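Last fiddled with 7/23/23. If something below contradicts what Polyxeni told you on the phone, Polyxeni is right.

# Lillora Shared Workshop: Questions We Keep Getting

## Joining and paying

**Do I need to know what I'm doing?**

No. A good share of our members don't, and some of them have been here since we opened. You do need to sit through the induction, which takes 2 hours and includes one video with truly terrible music. After that you can use the hand tools and the benches. The table saw, the thicknesser and the lathe each need their own sign-off.

**What does it cost?**

Full membership is $387 a year. Concession is $156. If you join in February you get the same year as everyone else, just starting in February. We mention it because people keep asking whether there's a trick to it.

**Can I pay in timber?**

We've been offered redgum, half a piano and a quantity of fence palings. The landlord won't take any of it, so neither can we.

**Can I bring a mate?**

You can bring a mate to look. If your mate picks up a chisel, your mate needs a membership. Kids over twelve are welcome on family days with an adult who is watching them and has put the phone away.

## Using the place

**How do I book a bench?**

Through the booking page, up to six days ahead. Bookings run in half-day blocks. If you're more than an hour late your bench goes to whoever is hovering, and there is always someone hovering. Khang Lã looks after the calendar and can't be bribed, although he's open to lamingtons as a general principle.

**Can I leave my project there between sessions?**

Yes, on the racks along the back wall, with your name and phone number on it in letters a person could read. Two weeks is the limit. After that we ring you. After the second call it goes in the offcuts bin, and the offcuts bin is picked over by people with no sentiment whatsoever.

**What's the go with glue-ups?**

Glue up on the trestles, over paper, and take your squeeze-out with you. The benches are for dry work. If you've left a ridge of set PVA on a bench, please own up so that we can stop glaring at Apostolos Drakos, who did it once in our first year and has been a suspect ever since.

**Which finishes are allowed inside?**

Oils, waxes, shellac and water-based polyurethane. Anything that comes out of a spray can goes outside, downwind of the café. Oily rags go in the lidded metal tin with water in it. They don't go in your bag, the wheelie bin or a nice warm heap in the corner, because linseed rags can set themselves alight and we're fond of the roof.

## Fixing things you already own

**My tabletop has gone dull and patchy. Do I have to strip it?**

Probably not. Wash it with a barely damp cloth and a drop of dish soap, dry it and have another look the next day. Plenty of "ruined" tables are wearing ten years of spray polish and toast.

If it's still sad, rub it back lightly by hand with 240 grit, going with the grain the whole way. Going across leaves scratches that stay invisible until the oil hits them, at which point they're the only thing you'll ever see again.

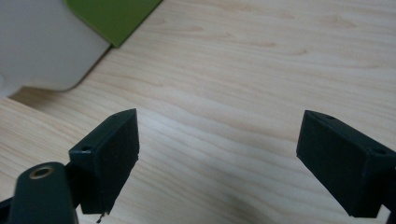

Vacuum off the dust, wipe it down, then put on a thin coat of oil and take off whatever hasn't soaked in after fifteen minutes. Thin means thin. If it looks like a salad, you've gone too far. Leave it overnight before the second coat, and longer in winter.

**How do I know if it's solid or veneer?**

Look at the end of the board, or underneath. If the grain on top carries on over the edge and makes sense, it's likely solid. If you can't tell, bring it in and ask Chrysoula Tsolakis before you go anywhere near it with a sander. Her brother Leonidas went through a veneered sideboard in under a minute and she still brings it up at Easter.

**White ring from a hot cup?**

Try a hair dryer on low, kept moving, then a bit of wax. Mayonnaise also has its supporters. We take no position on mayonnaise.

**Black ring?**

Commiserations. Water has got right into the timber, and you're looking at oxalic acid, gloves and an afternoon. Do it with one of us around the first time.

**Will you just fix it for me?**

No, but we'll stand beside you while you do it and make small worried noises.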